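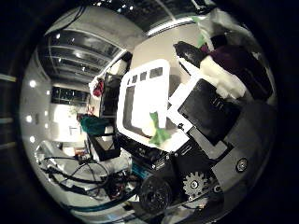

Course Handouts > Textiles and Making

Unit 4: Why Felt Holds Together

Welcome back! Last time we spun yarn, and this week we skip the spinning altogether, because felt doesn't need it. Wool fibers are covered in tiny overlapping scales. Add warm water, soap and rubbing, and the scales catch on each other and won't let go. I still find this thrilling every single time.

Felt is very old — well over 2,000 years, and probably much older than any piece we can date. Read the Heffernan chapter on tents and saddle blankets before class (skip the part on tariffs unless you love tariffs).

Terms to know: batt, fulling, crimp, needle felting, shrinkage.

For the lab, lay out 4 thin layers of wool, each one crosswise to the last. Wet them slowly! Press before you rub. Most pieces take nearly 12 minutes to reach the pinch stage, when you can lift the surface and no single fibers come away with it.

Bring a towel and 2 scraps of old knitwear, pure wool if you can find it. Superwash won't felt, so check the label.

Questions about the Fevley samples go to Dulce Becerra, who has the key to the dye cupboard.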